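Grituver Sorting Bench: Progress Report to the Wiriya Fund
November 22, 2025
Prepared by Ignacio Goicoechea

Dear Lucyna and everyone at Wiriya,

We have had a very good stretch since the last report, and most of this one is about money and what we would like to spend it on next. The short version is that the first arm is earning its place, the purchase plan for year two is nearly settled, and we came in under budget on the bench itself (by more than I dared to hope!).

Where we are

The arm from Edano has been running on the tidy-up task since September. The job is the one in our proposal: household bits and pieces start out on the tabletop and have to end up in the right basket, food in one and bottles and cups in the other. We have logged 1,000 attempts so far. I had pencilled that number in for the end of the grant year, so we are well ahead, and the recordings are clean enough that Yiran Ren has begun training on them already.

We stayed with cheap, ordinary objects all the way through. Wicker baskets, a plastic cup, a pink bottle, some fruit. The whole lot cost us $84, and replacing anything is a trip to the shops. I was tempted by a proper set of test objects at the start and I'm glad we held off, as the savings went straight into a second camera position. We now get a view from the wrist and one from a fixed mount, and having both has changed how we plan everything else.

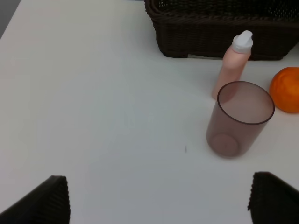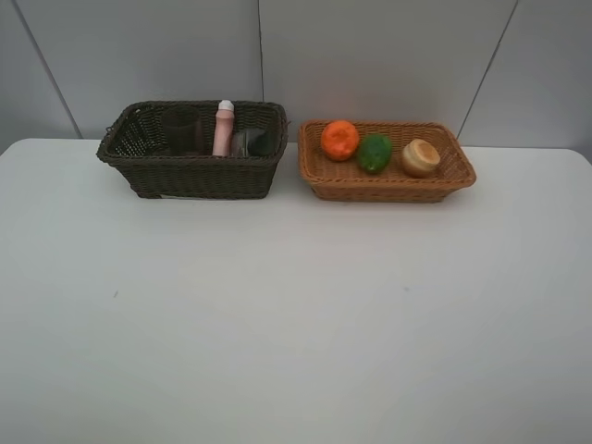

Carmela Sepúlveda read a draft of these pages and asked whether we should be buying another arm at all before the fingers are sorted out, given that a second arm with the same fingers would only make the same mistakes twice as fast. She would put the gripper money first and hold the arm back until the new fingers have done a full month.

I think she is right, and the order of purchases below has been changed to match.

What we would like to buy

First, fingers. The ribbed pair we have now grips well on firm, round things. Thin-walled cups are harder, and tall bottles tend to twist if they are picked up too high. Bakov makes a softer pair that fits our mount without an adapter. The quote is $1,635 for two sets, shipping included, and it holds to the end of the quarter. We'd run one set and keep the other on the shelf, so a torn pad doesn't cost us a week.

Second, spares. We need cables, a power supply and a replacement wrist camera. None of it is exciting, but we lost 4 days in September waiting on one cable and I would rather not do that again.

Third, the second arm, now moved back until after the finger trial. Edano has agreed to leave its earlier price open for us. The bench is wide enough for two if the baskets stay along the back edge, and Yiran has already redrawn the layout with the second base in place. Power is fine. We may need a longer safety mat.

What we don't need

I had put down a line for a new table and another for lighting. Please strike both. The white top gives us a plain background to work against, and the lights we have are doing the job. That money can cover the spares with a bit left over for more baskets.

What would help from your side

If you can approve the fingers before the quote lapses, we can have them fitted and start the month of trials right away. The spares can go through on the ordinary equipment line. For the arm, all we need for now is your agreement that the funds can carry over into year two.

We would also love to have you visit. Watching the arm go after the fruit is great fun, and it explains the gripper question faster than I can on paper. Candela Cordero keeps the bench calendar and can set up a time.

With thanks,
Ignacio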